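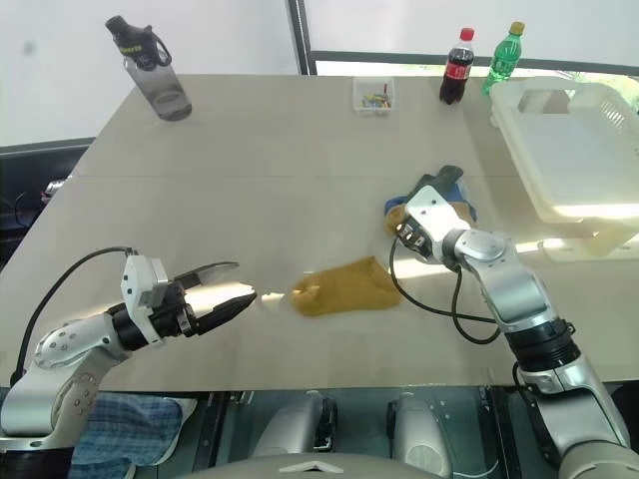 Sock task, head camera view. Right gripper holding the blue sock, left gripper open near the yellow one.

April 25, 2022

I retrained the Poltamis policy on 782 demonstrations, with one change: each arm now predicts its own gripper state, where the November version shared a single open/close output. The shared output kept making the idle hand close whenever the other one grasped.

Over 42 trials the old policy dropped or missed a sock in 35. The new one failed in 4. Same table, same basket, same bottles left along the back edge as distractors.

The remaining failures were all grasps on a folded cuff. Next I want to try a shorter action chunk near contact.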